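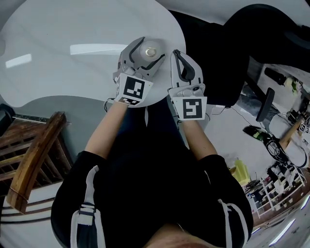 I've come around to the small round table. For years I was a rectangle person, big and sturdy with room for the mail, the laptop and whatever was on its way to the recycling, and I'd have argued the point with anybody (ask Aisling McGrath, who had to listen to me do it through most of May).

Then we moved, and the old table wouldn't go up the stairs. It went to Senan Corrigan's cousin for 200 dollars, which I still think was a steal, and I bought a round white one second-hand for 151. I was ready to hate it. White! Glossy! Every fingerprint on show!

But a round table won't let you stash things. There are no corners, so there's no corner where the bills go to live. You put down a cup, maybe some flowers, and already it looks like you meant it.
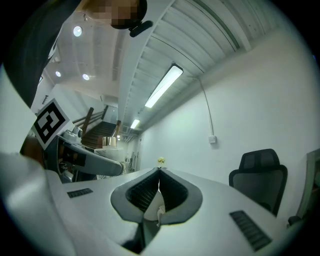
Flowers are where I'll get bossy. Keep them small. I love a great big bunch as much as the next person, but on a table this size you end up talking to your dinner guest through a hedge, and then somebody moves the vase to the floor and somebody else kicks it. A few little yellow ones are plenty, and they colour up a white table better than any runner or placemat I've tried. 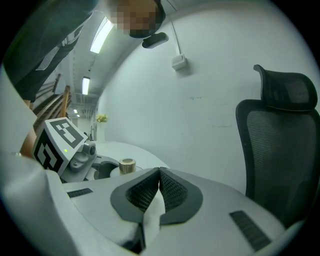 My other favourite is one metallic thing. Gold, brass, whatever you've got in the cupboard, as long as it's short and a bit shiny. Úna Kinsella says that's magpie thinking and that a table should be bare between meals, full stop. I've eaten at Úna's. It's lovely, and it feels like waiting for the dentist.

So wipe it down, put out one or two things you like looking at, and leave the mail by the door. Mine's been on the stairs for a week, mind you, and I step over it every morning on my way to put the kettle on.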